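A Second Life for the Floors of Ternness

When the municipal school at Ternness closed its doors, the building's oak floors had been in service for over 100 years. They had been sanded, waxed and patched by several generations of craftsmen, and the district council regarded them as the most valuable part of the property.

The restoration was entrusted to the firm of Stöcker, under the direction of Martim Mendes. His first survey recorded 1106 boards across the ground floor, of which 254 required replacement. The remainder were lifted, numbered in chalk and stored flat until December – a slow procedure, but one the council had requested in writing.
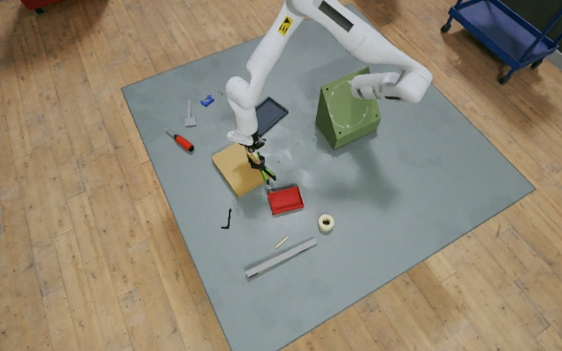
How often should an old wooden floor be sanded?

As seldom as possible. Each full sanding removes wood that cannot be put back, and many historic boards can bear only one or two more treatments. Regular sweeping and a fresh coat of oil will meet most needs.

Adelino Sequeira, who advises the council on historic interiors, favors keeping knots and minor stains wherever a board remains sound. Replacement timber for the school came from a yard in Brodon and was left to adjust to the indoor air before it was laid. Gaps between boards were left open in the 2 former classrooms on the north side, where movement with the seasons is greatest.

The council has adopted the same standards for its other buildings. Work on the library reading room will follow once the heating there has been renewed.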